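From: Ntombi Mofokeng
To: Brislow Weavers list
Date: 3 August 2025
Subject: Re: Keeping a long warp from going slack on one side

Hello everyone, and hello Kam-wah,

Kam-wah Chien wrote:
> I'm most of the way through a blanket warp on the old Kamby
> floor loom and the left side has gone soft on me again. It was
> fine for the first couple of metres. I wound on by myself with
> heavy paper between the layers. Is it the paper, the loom or me?
> Also, has anybody used the Prilton wool in this colour range?
> It's lovely, but it does seem to have a mind of its own.

I read your message over breakfast and had to laugh, Kam-wah, as I've been in exactly that spot, with the same loom and very likely the same language coming out of my mouth. I'd put my money on the paper. If it creeps over even a little as you wind, the edge threads start dropping off the side of it, and those few ends travel a shorter path than their neighbours. You won't notice for ages, and then all of a sudden you do. I went over to sticks years ago (plain flat ones, nothing fancy) and put in a full round of them for the first turn, then a couple every turn after that.

As for rescuing the one you have on now, please don't cut it off! Slide a bit of folded cardboard under the soft section at the back beam and move it along each time you advance. It looks dreadful and it works a treat. My grey blanket was done that way from the halfway mark, all 174 picks of the border included, and my sister has had it on her couch since February without one rude remark.
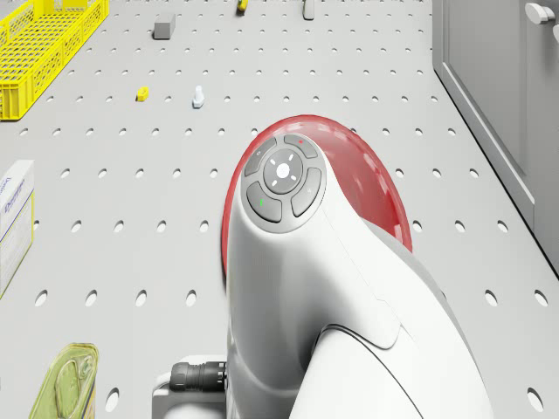 White arm over the perforated table, from above.

Now, the Prilton. I've used two colours, the moss and the darker blue, and yes, it is a lively yarn. I wash a good big sample before I commit to anything, and I mean a proper wash, the way the finished blanket will be treated at its worst. Mine pulled in more across the width than along the length, so I sleyed the next one a touch wider and was much happier with it. If you find it too springy at the winding stage, leave it on the warping board overnight with the ties in. I couldn't tell you why that helps, but I had it from Mrs. Stępień years ago and I've never had cause to argue with her -- not about wool, anyway.

One more thing while I think of it. I still have the spare 68 cm reed that came with my loom, and it has hardly been used. You're welcome to borrow it for as long as you like, Kam-wah, or anybody else on the list if Kam-wah doesn't need it. It has a speck of rust at one end that a bit of steel wool would see to.

Do let us know how the blanket comes off. I'd love to hear what you decide for the fringe.

Warmly,
Ntombi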